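Crosswords and the old grey matter

gorusine_gal
Mum's GP told her to "keep the brain busy", so she's up to 12 crosswords a day and still can't find the car at the shops. Has anyone's memory really improved with puzzles?

Droveck132
Mine has. I now know a great many three-letter words for a Hawaiian goose.

iker_s
Puzzles make you good at puzzles. Get her walking and get her hearing checked – my dad's "memory trouble" was mostly that he hadn't heard us the first time.
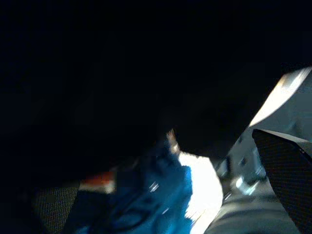

My bench, mostly in the dark.

Droveck132
Disagree on puzzles. She enjoys them, and that counts for something.

iker_s
Never said ban them. Two a day and a lap of the oval.

MercyO
Ask for a B12 test and a proper look at her tablets too. My aunt's sleeping pills were the culprit.

gorusine_gal
Ta, all. Hearing test booked for December. She's written it on the calendar, if we can find the calendar.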